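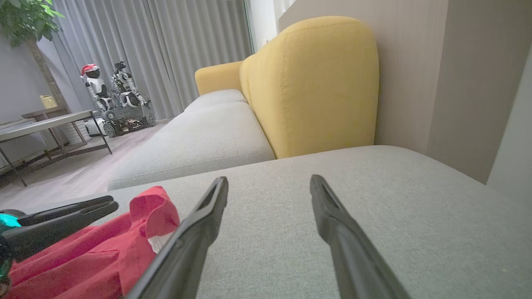

# How Do You Plan a Budget for a Robot?

A robot costs more than the price on its label. Before a school, a library or a company buys one, somebody has to write a plan. The plan is called a budget. It lists what will be bought, what it will cost and when the money will be spent.

## Step 1: Name the job

A budget starts with a job. "We want a robot" is too vague. "We want a robot that can pick up a shirt and fold it" is better, and it tells the buyer what parts are needed.

Folding is hard for machines. A box keeps its shape when it is lifted. Cloth bends, bunches up and slides. One arm can lift a shirt, but spreading it flat is easier with two - one to hold a corner and one to reach for another.

## Step 2: List the parts

A two-armed robot for handling clothes may need:

- two arms
- two grippers, the "hands" at the ends of the arms
- fingertips, which wear down and must be replaced
- cameras or other sensors
- cables and spare cables
- a computer
- a stand or a base with wheels

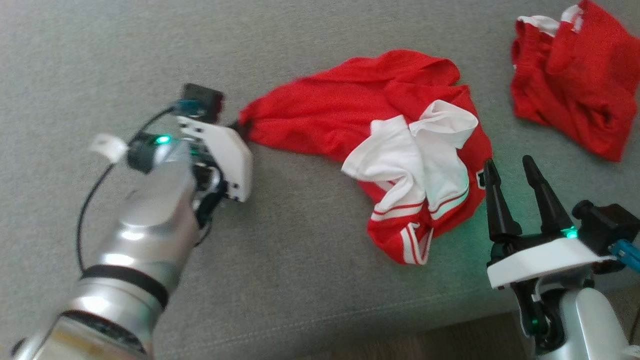 Cables look like a small item, but they bend each time an arm moves. After many bends, the wires inside can break. A careful buyer puts spares in the budget from the start.

## Step 3: Do the math

The Ladefoged Library wants to buy gripper sets for its robot club. It asks two sellers for prices.

| | Proltari | Mirnano |
|---|---|---|
| Price of gripper set | $3,942 | $3,942 |
| Price of one fingertip | $38 | $38 |
| Fingertips needed each year | 5 | 8 |

The sets cost the same. The fingertips do not last the same length of time.

Proltari: 5 x $38 = $190 each year

Mirnano: 8 x $38 = $304 each year

The difference is $114 each year. The cost of keeping a machine working is called the **running cost**. The price paid at the start is the **purchase cost**. A budget needs both.

## Step 4: Plan the time

Parts do not always arrive together. If the arms come in December and the grippers come later, the robot cannot pick up anything in between. The buyer should ask each seller for a delivery date and write it next to the price.

People need time too. They must put the robot together, test it and learn to stop it safely. Those hours go in the plan.

## Words to know

**Gripper:** the part of a robot that grabs and holds things.

**Sensor:** a part that measures something, such as light or distance.

**Spare:** an extra part kept ready in case one breaks.

**Quote:** a seller's written price, given before anything is bought.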